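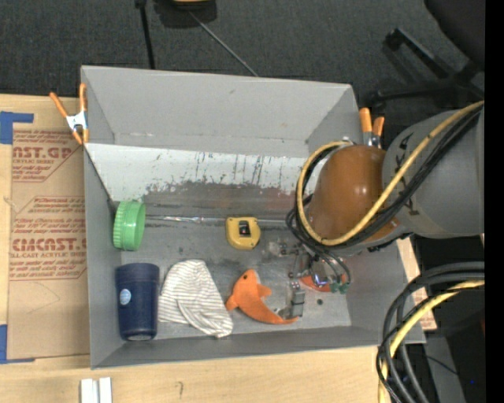
03/05/2018 빈 피킹 플래너 수정

어제 Skoletti 브랜치를 병합한 뒤로 파지 후보가 빈 벽 쪽으로 쏠림. 점수 함수에서 벽 거리 항의 부호가 뒤집혀 있었음. 수정 후 커밋.

충돌 모델도 손봄. 기존에는 빈을 직육면체로 두었는데 실제 벽은 경사면이라 벽 근처 후보가 과하게 버려짐. 네 벽을 기울어진 평면으로 교체. 좌우 벽의 클램프는 손잡이 위쪽까지 박스로 감싸 추가함. 손목 쪽 케이블 다발은 아직 모델에 없음. 당분간 손목 회전 범위를 제한해서 쓸 것.

로그 재생(Dasari 툴, 프레임 266개) 결과:
- 후보 샘플 수 2,000, 계획 시간 거의 14 ms 증가. 허용 범위.
- 녹색 뚜껑: 벽에 기대 세워진 자세에서 깊이값이 테두리만 남음. 후보가 안 나오는 경우 있음.
- 줄자: 문제 없음. 중심 추정 안정적.
- 줄무늬 천: 분할이 옆의 남색 텀블러와 자주 합쳐짐. 깊이 경계만으로는 부족해 보임. 색상 채널 가중치를 올려 볼 것.
- 주황색 인형: 꼬리 쪽에서 후보 점수가 높게 나오는데 폭이 좁아 접근 각도에 민감함.

바닥을 가로지르는 가는 선이 물체로 잡히는 문제는 높이 임계값으로 거르는 중. 임계값을 올리면 뚜껑 테두리 아래쪽도 같이 잘림. 배경 차분으로 바꾸는 쪽이 나을 듯하나 빈이 조금만 밀려도 다시 찍어야 함.

Laryea 제어기 쪽: 하강 구간에서 속도 명령이 2주기 늦게 반영됨. 타임스탬프를 드라이버 수신 시점에 찍고 있는 것이 원인으로 의심됨. 확인 전까지 하강 속도 상한 유지.

남은 일: 케이블 충돌 형상 추가, 분할 가중치 비교, Clastia 설정 파일에서 구버전 벽 파라미터 삭제.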